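Shared workshop's laundry robot is learning to fold, slowly

Gimcombe, 2020-01-11

The two-armed laundry folder at the Clivow shared workshop has moved on from towels. Members voted in September to let it try clothes, a decision that passed easily among people who do not like folding clothes, and the pair of arms has been working on tops ever since at a wooden table against the back wall.

Siham El Idrissi and Othmane Filali lead the build, which they call Tritance. They wanted a name that sounded expensive.
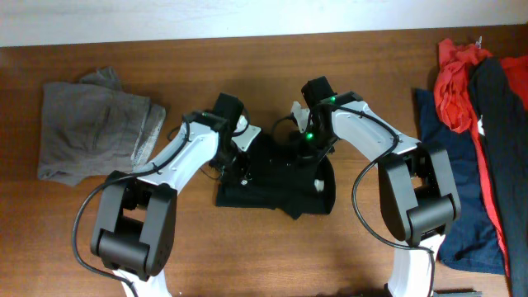
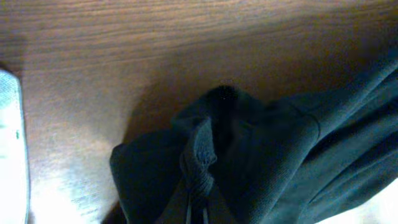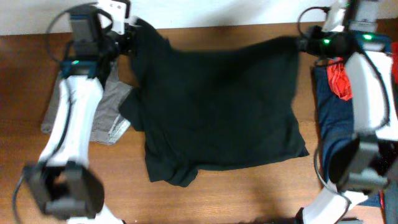
Black and other dark fabric is the hard part of the job at present.

Igor Chmielewska remarked that he could fold the whole pile himself in the time it takes the arms to agree on where a shoulder is, and that he would do it for half the electricity. He added that he had been asked to, twice, and had said no both times, so perhaps the robot had a future after all.

El Idrissi does not dispute the timing. A towel has four corners and sits still while you look for them. A T-shirt has sleeves, a neck hole and a hem that rolls under itself, and a dark one gives the cameras very little to go on. "You and I know where the sleeve is," she said. "It's asking for evidence."

The team has recorded 2,331 practice runs so far, each one steered by a person working a matching pair of hand controls while the software watches and takes notes. Filali did 700 of those himself, many of them late in the evening, and says he now folds his own laundry in short, hesitant movements with a pause before each one. His target for the winter is 100 shirts folded from a heap without anybody touching the controls. The best streak to date is six. The seventh was, by general agreement, a scarf when it was finished.

Money is not the obstacle people might expect. The arms were put together in the workshop over the summer from hobby motors and printed parts, and the white pieces have been redesigned often enough that there is a drawer of the old ones, labeled "spares" by an optimist. The largest single purchase after the motors was cable. The second largest was clothing, bought by the bag from the El Khatib thrift store on the corner at a price that got friendlier once the owner heard what it was for.

The clothes do not lead an easy life. Each piece gets folded, shaken out, dropped in a heap and folded again for as long as the session lasts. Buttons have been banned after one worked its way into a gripper and stopped everything for an evening. Zippers are under review. Hooded sweatshirts are allowed, although the drawstrings have their enemies, and Said Naciri has proposed cutting them all off. El Idrissi turned him down on the grounds that the public's sweatshirts will arrive with strings in.

There is also the matter of the table. Naciri built it for the sewing group and finished it with a varnish he is proud of, and on bright mornings it throws back enough glare to make the software lose interest in whatever is lying there. A matte cloth would fix that. The arms then try to fold the cloth. For now the blinds come down during sessions and the sewing group has been given the better end of the room, along with first claim on the iron.

Fadwa Morsy, of the sewing group, called the arrangement fair and said she looks forward to the robot learning to darn.

Anyone from Gimcombe who would like a turn on the controls can sign up on the sheet by the door. No experience is needed, and a session runs 60 minutes, which Filali describes as the point at which most people begin to talk to the arms. Dark shirts are welcome as donations if they are clean. Fitted sheets have been offered several times and will continue to be refused.

The build team plans an open evening once the arms can get through a full basket in front of company. They have not picked a date. El Idrissi would like it to be spring, and Filali would like it to be after spring. Naciri has already said he will bring the chairs, provided they go back where they came from.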